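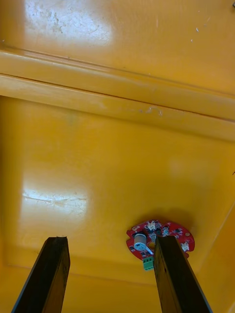 Scuffs on yellow plastic, close up

Is "The Salt Road to Trasau" reliable or just a good story?

Asked by Marina Koutsoukos, 2019-03-17

I got through Kontogiannis's book on the Trasau salt trade over two weeks and I can't decide if I should trust it. It reads very well. Too well, maybe. In chapter 11 he has the merchants of Kumumitz arguing through the night about whether to close the gates, and he tells us what each man was thinking. How would anyone know that? The note at the back just says "town records" with no page or date. He also claims more than 2000 people left the valley in one winter, and I can't find that number anywhere else. Has anyone here checked his sources? I lead a reading group and would rather not pass along something made up.

2 answers

Answer 1

I loved it. You have to let historians fill in some gaps or you end up with a list of tax payments. The gate chapter is the best thing in it and I don't really care if the speeches are word for word. My edition has a nice fold-out map too.

Answer 2, by Prodromos Kouris

I'd be careful. I spent part of last December going through the notes, and the book is uneven.

The trade material in the first half is mostly fine. He uses the toll ledgers, quotes them at length and gives page numbers. The trouble starts when he gets to the people. The night meeting comes from a single letter by a clerk named Trunditz, who was writing 56 years later and wasn't in the room. You only learn that from a note to a different chapter. The letter says there was a quarrel and that the gates stayed open. The rest - the shouting, the candle burning down, the old man in tears - I could not find in it.

As for the 2000, my guess is he took the number of missing households from one ledger and multiplied. Households drop out of ledgers for all kinds of reasons, including a lazy clerk. I can't prove that's what he did, but he doesn't show his math either.

For a reading group I'd still use it, but hand out the Trunditz letter next to chapter 11. It's short, and the appendix of the hardcover has it in full. The paperback dropped it.

Comment from Marina Koutsoukos: Thanks, mine is the paperback, so that explains why I couldn't find the letter. Will try the library.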